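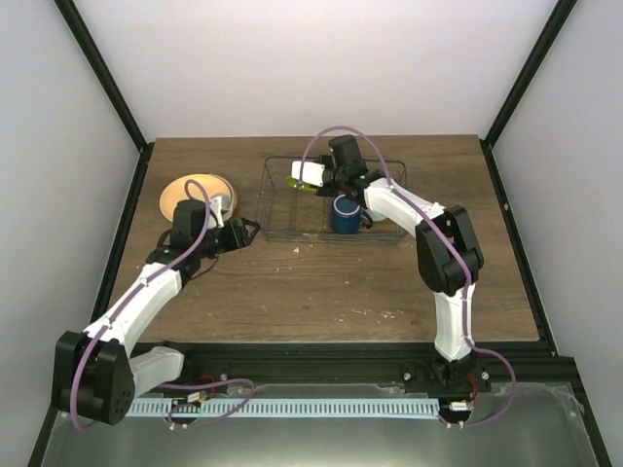

Plino Fingertips for the Trisine Gripper — Replacement Set and Safety Notice

42 people like this · 9 comments

Okay, so this used to be a pretty short page. You bought the tips, you pushed them on, you went back to work. Then we had the slipping business, and I'd rather tell you the whole story before you put anything in your cart.

The Plino is our plain black fingertip for small two-finger grippers. It's narrow enough to get over the rim of a plate or a bowl, and that's why most of you buy it. I run mine on a two-arm table doing dish work: mugs into a wire basket, plates moved from one side to the other, that kind of thing, over and over until I can't look at crockery anymore.

What went wrong

Back in April one of my tips let go of a stoneware bowl while the arm was lifting it. The gripper thought it was still holding! The fingers had closed, the motor current looked fine, and the arm carried on with its move as if nothing had happened. The bowl landed on the table and chipped. No one was hurt, but I did say a few words I won't put on a product page.

I blamed the bowl first (glaze is slick, everybody knows that). Then Estíbaliz Carrasco at Skitaston wrote in with the same fault on a perfectly ordinary mug, and she'd been smart enough to keep the tips. The inside pad had started peeling at the very end, right where it pinches. You couldn't see it with the fingers open. Squeeze it a little with a thumbnail and it slid sideways.

The trouble was our adhesive. Every set from the first batch, serial 1000 up to 3949, has the old glue. It's fine on flat boxes and it gives up on thin curved edges, where all the load sits on one little patch of pad.

Which sets are affected

The serial is printed on the bag and on the back of the left tip. If yours falls in that range, please stop using it for anything breakable or anything that moves above a person's hands. Email me the number and I'll send a new set, no charge, and you don't have to mail the old ones back.

How to check a grip on a rim

1. Power down, open the fingers by hand and press each pad sideways with your thumb. Any movement at all means the tip is done.
2. Wipe both pads with alcohol and let them dry.
3. Power up, keep your hands clear and bring the fingers in slowly with one on each side of the rim. Go slow here — a fast close on a hard edge is what starts the peeling.

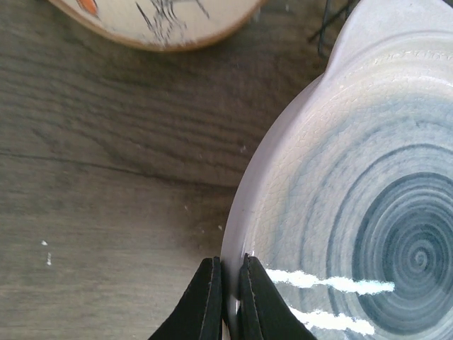
4. Close at your lowest force setting, lift just off the table and hold. If the dish creeps, lower it and swap the tips.
5. Check again after every 24 hours of running time.

What's in the new set

Two tips with molded pads (no glue anywhere), four screws and a hex key. I've had a pair on my own left arm for about 3000 rim grips and the pads haven't budged. They fit the Trisine gripper straight out of the bag. For the Pathirana you'll need the adapter plate, sold separately, sorry.

One more thing: turn on the drop alarm in your controller if you have one. Mine was off. It's on now.

Shared 17 times · Leave a comment (9)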